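Progress Report on the Two-Armed Kitchen Rig

Posted March 3, 2024

Readers who have followed the Natlow build since its early stages will recall that the left arm was assembled in the spare room at home, and that the right arm was added once the first had proved reliable. The rig has since been moved to the shared workshop at Durkari, where bench space is rented by the month and where the floor is considerably more level. The present entry sets out what has been completed since the move and what remains outstanding.

The principal change concerns the grippers. Both arms now carry the same linkage design, in which each finger is driven through a pair of bars so that the tips remain at a constant angle as the hand opens and closes. The earlier version used a single pivot on each side, and the tips turned outwards as they opened. That arrangement was acceptable for boxes and tins. It was not acceptable for food, which was always the purpose of the project. The new tips are wedge-shaped and dark grey, and they are fixed in such a way that they may be exchanged without dismantling the finger.

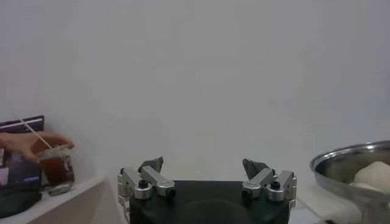 The second change concerns the control of gripping force. The motor drivers, supplied by Dullance, report current at regular intervals, and the software now uses this reading to decide when contact has been made. Setting the threshold occupied the better part of a fortnight. If it is too low, the hand stops on friction in its own joints. If it is too high, soft items are marked. The value at present in use is 113 on the driver's own scale, and it has been entered separately for each arm so that either may be altered later without disturbing the other.

A short note on expenditure may be of use to anyone considering similar work. The total to date stands at £2,285, excluding bench rental and excluding the laptop, which was already owned. The greater part of this sum was spent on the arms. The linkages themselves were inexpensive, although 3 sets were cut before the holes lined up to a satisfactory standard, and the rejected parts have been kept for spares.
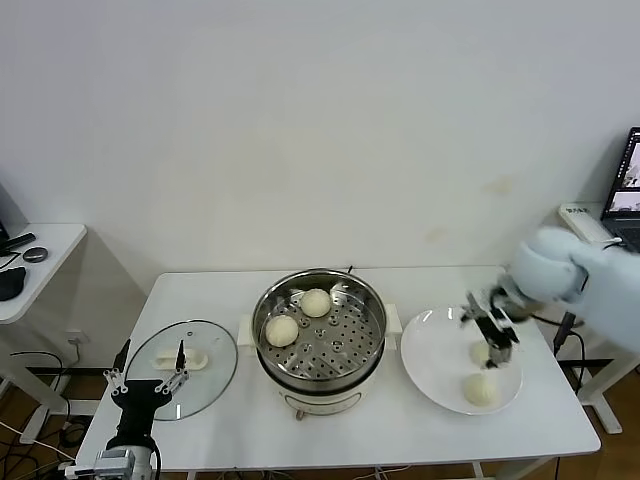

Steamed buns were selected as the first proper task for the rig, and the reasons were largely practical. They are soft, they are round, and they show any excess of force at once. The layout has been kept as simple as possible, with the lid on the left, the steamer in the centre and the plate on the right, so that each arm has its own side of the table and neither is required to cross the other. The handle at the centre of the glass lid suits the left gripper well, as one finger can be brought down on either side of it. The perforated basket has presented more difficulty. Its polished rim produces reflections which the vision software, a modified copy of the Upadhyay package, has on occasion taken for the edge of a bun.

A programme of 12 trials has been drawn up, to be carried out under the same lighting and with the table in the same position throughout. Results will be recorded in full, including failures, and the settings files will be published alongside them.

The following matters remain to be addressed before April:

Cable routing on both arms, which is untidy and restricts the wrist at full turn.
A softer covering for the fingertips, suitable for contact with food and easily washed.
A reliable means of stopping both arms from a single switch.

Correspondence on the last point would be especially welcome. The present arrangement relies on two separate switches at opposite ends of the bench, and several designs for a combined unit are under consideration. Drawings of the linkage will be supplied on request through the contact page.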